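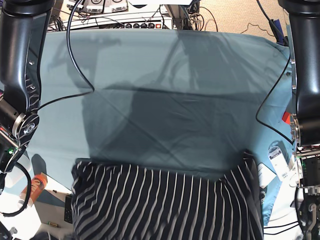

Folding & Laundry FAQ

Last updated July. Short answers, typed fast. If yours isn't on here use the contact form at the bottom of the Totero home page.

Do I need a folding mat?

No. A clean table works. But a cloth over the table helps a lot, stops things sliding and keeps crumbs off your black stuff. An old flat sheet, a tablecloth, whatever. We sell one (the Grønli, see below) but don't buy it if you've got a sheet.

What color cloth?

Anything that isn't the color of what you fold most. Black clothes on a black cloth, you'll lose a sleeve. Teal, yellow, pale gray all fine. White shows everything.

My cloth has a crease across the middle. Does it matter?

Not for folding. Some people like it as a center line, lay the shirt so the crease runs right down the middle and fold to it. If it bugs you, iron once on medium and store it rolled after that. Roll it round a cardboard tube if you have one.

How do I fold something with diagonal stripes?

Ignore the stripes. Really. With straight stripes you can follow one and get a square fold, with diagonals your eye gets pulled sideways and the whole thing ends up crooked. Go by the seams. Side seam to side seam, shoulder to shoulder. Flip it face down if the pattern is still bothering you.

It's all bunched up along one edge, where do I start?

Start at the bunched edge. Pick up the two corners, give it one good shake, lay it back down. Then flatten from the middle out with your palms. Don't tug at one corner, it just moves the wrinkles over to the other side. Thin knits might need two shakes.

Can't find the corners at all.

Look for a hem or a label. Neck labels are center back on most tops. Run your fingers along the hem until you hit a side seam, hold it, find the other one. Takes a few seconds once you've done it a bit.

Should I fold warm or wait?

Warm is better for cotton. Synthetics, doesn't make much difference. Anything even a little damp goes back on the rack, do not fold it damp, it will smell by the weekend.

How do I keep black clothes black?

Cold wash, inside out, less detergent than you think, no direct sun. Lint roller before folding and not after, otherwise you're rolling around the folds. Wash them apart from towels. Towels are the worst for lint.

Thirds or halves?

Drawers: thirds, stood up on edge. Shelves: halves, stacked flat. Hanging: neither, obviously. If your drawer is shallow fold in thirds and then in half once more.

Do you have a chart?

Yes, one page, prints on letter paper. It's on the downloads page under Mekcombe (that was the old name of the newsletter, we never renamed the folder). Tops, pants, towels, fitted sheets. The fitted sheet part is getting redone, the arrows on step two point the wrong way. Sorry, we know.

What size is the Grønli cloth?

50 inches wide by 120 long. Made for a long dining table, so most people let it hang off one end or double it over. You can cut it. The edge will fray if you don't hem it, iron-on tape is fine.

Is it machine washable?

Yes. Warm, with like colors. Wash by itself the first time, the darker ones let go of some dye. Tumble low or line dry. No bleach.

Can I iron on it?

Quick press yes, if there's a towel under it and the table can take heat. It isn't an ironing board cover and it isn't padded. Don't leave the iron sitting.

Will it slip on a glass table?

A bit. Put a strip of shelf liner under each end. Wood is ok without.

How many are left?

We ordered 3,000 and had 730 when this page was updated. Teal goes first every time. No plans to reorder the mustard.

Do you ship outside the US?

Canada only right now. Overseas orders used to go thru Trurance but they've stopped taking parcels from small shops, so that's on hold. We'll put a note on the home page if it changes.

Can I return it after washing?

No, sorry. Unwashed only, with the paper band still on. If there's a fault in the weave that's different, send us a picture and we'll sort it out.

I hate folding. Any way to do less of it?

Hang more. Socks and underwear straight in a bin, no folding at all. Pajamas same. Do one basket at a time and put it away before you start the next, other wise you get piles on the table and then it's dinner time and the piles go back in the basket.

Can kids help?

Washcloths and dish towels first. Then pillowcases. Leave them the slippery things for when they're older.

How do you fold a sweater without a line across the front?

Fold sleeves to the back, then roll loosely from the hem up. If you have to stack it, put a sheet of tissue inside the fold. Heavy ones at the bottom.

Do you buy used cloths back?

Not at the moment.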